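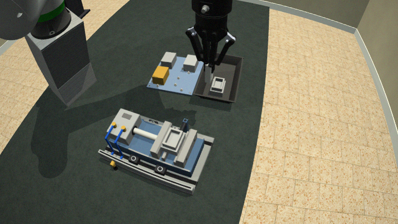 The simulated cell on its green mat, with the gripper over the parts tray and the vise in front.

Jun 14, 2018

Progress report to the Sotau fund, second stage
Collecting examples for the Lurna assembly learner

Hello again. You asked for something shorter and less stuffy than the last report, so I'm writing this one the way I'd tell it to you over a cup of tea.

The main news is that we have our first proper batch. The plan was 1000 finished examples in simulation by the end of June, and as I write we have 700 that passed checking. I'd hoped to be a bit further on, but we lost a good chunk of time early in the month to a silly fault (more on that below) and I'd sooner send you 700 I trust than the full lot with rubbish mixed in.

What counts as an example? One run, start to finish, with a person steering the simulated arm through a hand controller. We save the arm's movements, the gripper opening and closing, and the rendered views, all on the same clock. Jayson Manalastas has done most of the steering so far and he's got very smooth at it — almost too smooth, which I'll come back to.

The set-up has the pale blue assembly plate and the dark grey tray side by side, and the vise a little way off on the same mat. The tray sits at a slight angle to the plate and we like it that way. Between runs we shift the plate and tray a touch and turn them a few degrees, so the learner can't simply memorise one spot. The small white part with the hollow middle is the one that gives us most grief. It has a raised rim, and if you come down slightly off centre the fingers catch on it and the whole thing skates across the tray. Jerome Pascual has now softened the contact settings and it behaves much more like the printed one we keep at Jallgate.

Now, the silly fault. For a while the gripper signal was being saved a few steps later than the arm signal. You'd never spot it by watching a replay, but the learner did, in its way: it kept closing on thin air after it had started to lift! Jerome found it by plotting the two together. We threw out every run from before the fix and started the count again, and the 700 are all from afterwards.

Back to Jayson being too smooth. He hardly ever misses, so the learner hardly ever sees what to do after a miss. We've begun recording runs that start from a bad position on purpose, with the gripper off to one side or a part lying crooked, and he recovers from there. Only 14 of these have passed checking up to now. They're slow and a bit tiring to do, and I'd like a good many more before we train again.

Money is fine. We're under on computing and slightly over on people's time, and I'd like to move a little from one to the other if you're happy with that. Lacson have also agreed to let us use their bench for the real-arm trials, at no charge, but we'd need to cover travel. I'll send the numbers separately.

Next up:
Finish the 1000.
Get a second person steering, so that it isn't all Jayson's habits.
Start on the vise task, which so far we've only rehearsed.
First training run on the whole batch, with replays sent to you.

Could you let me know about shifting the budget before we book anything with Lacson? A quick yes by email is plenty.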